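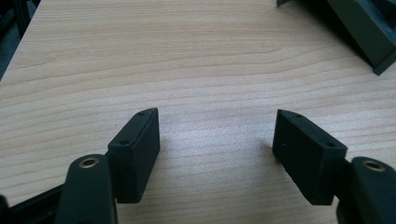
5/25/25
By Zsófia Somogyi

The hardest part of teaching a robot to put a lid on a tub is getting people to slow down. Judit Veres has been running demonstration sessions at Ternulix since February, and she says most newcomers rush the first dozen attempts. They have been putting lids on tubs all their lives and they see no reason to take care over it. Then she gives them a gripper to hold and they find they have two fingers where they used to have ten. The fingers end in black rectangular pads, each with a pair of small screw holes, and the pads face each other across a gap. Whatever you want to move has to go into that gap. There is no thumb to steady it and no palm to rest it on. Veres starts people over a bare stretch of wooden tabletop and has them open and close the fingers on nothing for a few minutes before she puts a tub down.

Ternulix works on the ground floor of a former seed merchant's. It has one main customer, a packing firm called Ó Briain that sends out dry goods to small shops: lentils, barley, tea, dog biscuits. Much of that work is already done by fixed machines. What is left over is the awkward part, the short runs where the tub is a different shape from last week's and it would take longer to set up a line than to do the job by hand. Ó Briain wants an arm that can be shown a new tub in the morning and be useful by the afternoon. It does not have that yet. Ternulix is paid to find out how near it can get.

The method is simple to describe. A person does the job with a gripper held in the hand, which carries a camera, and the camera sees the job from where the robot would see it. The recordings go into a program that looks for what they have in common. Later the same kind of gripper is bolted to an arm, and the program tries to move it as the person did.

For the tub job the team decided on 800 demonstrations. Veres keeps the tally on paper as well as on the computer, after an early mix-up in which a whole afternoon's work was saved under the wrong name. Each attempt starts with the lid lying somewhere on the table and ends with the fingers open and clear of the tub. If the lid goes on crooked, the person is asked to press it down and carry on. Those attempts are kept. Dropped lids are kept too, provided the person picks the lid up again without using their free hand.

Dezső Bíró was one of the first to do a full shift. He worked in the packing hall at Ó Briain for years and knows the tubs better than anyone at Ternulix. He found the work dull and rather tiring. The gripper is not heavy when you pick it up, he told me, but your wrist knows about it after an hour. He also disliked having to think about his own hands. At the packing hall he would tilt a lid, catch the far lip and push down the near side with the heel of his palm. With two fingers he had to find another way, and it took him most of the first morning. He now puts the lid down flat, lets go, closes the fingers and uses the ends of the pads to press round the rim in short steps.

That way of doing it has become the house method. It is slower than Bíró's old one, but it is something the arm can do as well. Veres asks all demonstrators to watch him before they begin. There was some argument over this. Agata Tedesco, who writes the training software, would have liked more variety, and she worried that the arm would be lost the first time a lid behaved in a way Bíró's lids had not. Veres thought that too many methods would leave the arm dithering between them. They tried both. With mixed methods the arm would often start to press, lift away and start again. With one method it was steadier, though it did badly with lids that had been left upside down. They have kept one method for pressing and let people pick up the lid however they like.

The other way of teaching the arm is by remote control. Ternulix has a second room for this, where the operator sits at a screen and moves a pair of handles, and the arm next door follows. The handles come from Stesum, and the software that joins them to the arm is called Wundideck. I was allowed to try it. The delay is small but you notice it, and I kept closing the fingers before they had reached the lid. Edit Antal, who does most of the remote sessions, looks at the shadow of the fingers on the table to judge how high they are. I had been looking at the fingers themselves. Once she had told me this I managed to pick up a lid, and then put it down on the edge of the tub, where it stayed for a moment and slid off.

Remote control has one clear advantage. Everything recorded is something the arm has really done, so there is no danger of a demonstration that only a human shoulder could manage. It costs a good deal in time. Antal gets through 84 attempts in a good day, and a person with the hand-held gripper can pass that before lunch. For this reason Ternulix uses the remote room mostly for repairs. When the arm keeps failing at the same point, Antal takes over just before it, gets the arm out of trouble and hands control back. Those short rescues are added to the training, and Tedesco says they do more good than their number would suggest.

On the day I visited, the team was running a test of 100 lids. A lid counted as a success if the tub could be lifted by it afterwards. Veres placed each one by hand, following a printed sheet so that she would not fall into putting them all where the arm liked them. The arm was slow and its movements had a slight shake. It was good at finding the lid and good at carrying it. Most of the failures came in the last part of pressing, when it stopped one step short and left a corner raised. Bíró watched a few of these with his arms folded and then went to put the kettle on.

He thinks he knows the cause. When he is nearly finished he can feel through the gripper that the rim has gone down, and he stops. The camera sees no difference between a rim that is down and one that is very nearly down. Tedesco agrees with him. She plans to ask demonstrators to go round the rim a second time whether it needs it or not, which will mean recording a new set. Bíró has been asked to do the first shift and has said yes, on condition that somebody finds him a higher chair.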